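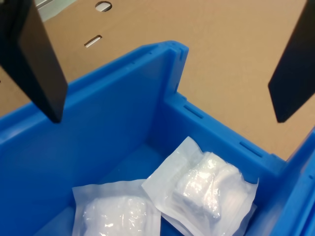
Open-topped storage bin

An open-topped storage bin is a rigid plastic tub with no lid, used to hold small goods within easy reach. In clinics and supply rooms it usually holds packaged disposables. Makers such as Somico and Lacerda sell bins in many colours, and their catalogues claim that colour sorting cuts picking mistakes. The evidence for this is thin. 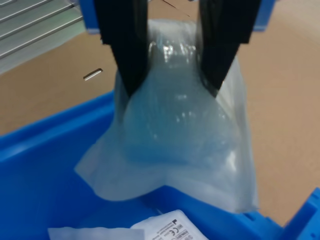
Wrapped supplies are harder to store than the catalogues admit. Film packets slide, trap air and refuse to stack, so stated capacities mean little. A clear bag with something pale blue inside may bulge at the middle and spread into loose flaps at the bottom, and those flaps take up room that no capacity figure allows for. Dondura rates its medium bin at 58 packets - a figure Pushpa Dixit could not repeat in her March trial, which stopped at 55.

Layout

The common advice is one kind of item per bin, with the bins set in a row. Face masks stack well. Syringes in wrapping do not, and are better laid flat. Herkmont's guide recommends printed labels as well, though it offers no figures in support. 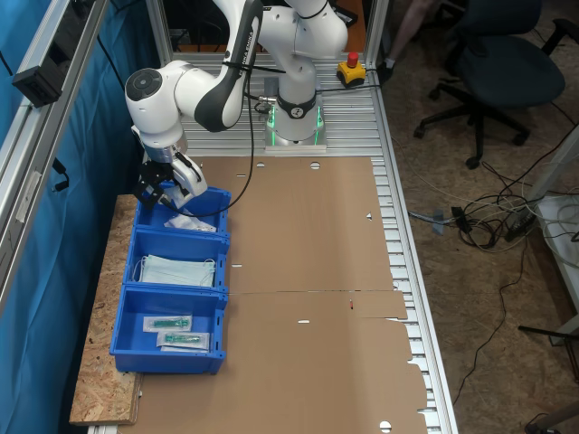

Does an open bin keep sealed packets sterile?
The bin itself does nothing for sterility. That depends on the wrapping staying whole and dry, whatever the sales leaflet suggests.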